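Holtov Adds Robot Arms to Night Work at Stundport Plant

STUNDPORT, 11th July – Holtov, which makes fitted kitchen and workshop cabinets, has put its first robot arms to work on the durability line at its Stundport plant. The arms open and close finished doors and drawers through the night, a job that until April was done by hand in two shifts.

The plant employs 47 people. Five of them worked on durability testing, and all five have kept their jobs at the same pay or better. Two now set up and check the arms. The other three have moved to final fitting, where the company had been short of staff since last year.

Every new cabinet design has to go through 1000 open-and-close cycles before it is cleared for sale. Done by hand, that meant long stretches of the same shoulder and wrist movement, and testers had asked for a change more than once. Sore wrists were the most common complaint in the plant's own health log.

The arms were supplied by Dresance and run on its Torres control software. Each new task is first tried out in simulation, where staff can move the gripper up to a cabinet, change the angle of approach and start over without tying up the line or marking a door. 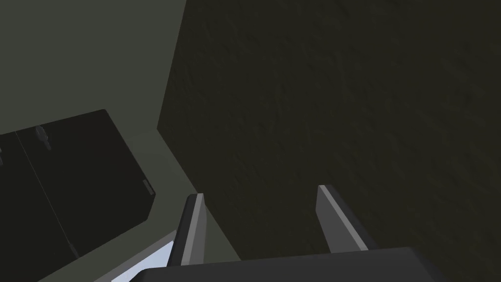 Testers were brought in at this stage and asked to correct the early routines. They knew which hinges tend to bind and how hard a customer is likely to pull, and much of that has gone into the settings now in use. Staff on the line can stop an arm, slow it down or take a cabinet off the test without asking a supervisor.

The change has also done away with the late shift in the test area. People who used to finish at midnight now work days, and the arms run behind a locked gate after the building closes. Faults are logged and looked at in the morning – Holtov has chosen not to put anyone on call for them.

Some work stays with people. Checking the finish, listening for a rubbing hinge and deciding whether a worn part is good enough are still done by hand and eye, and the company has no plans to change that.

Training was given during paid hours and is open to anyone at the plant, including those in packing and the paint shop. A second round starts in the fall.

Trade customers with a design now in testing do not need to do anything. Questions about an order should quote the plant's line number, 2112.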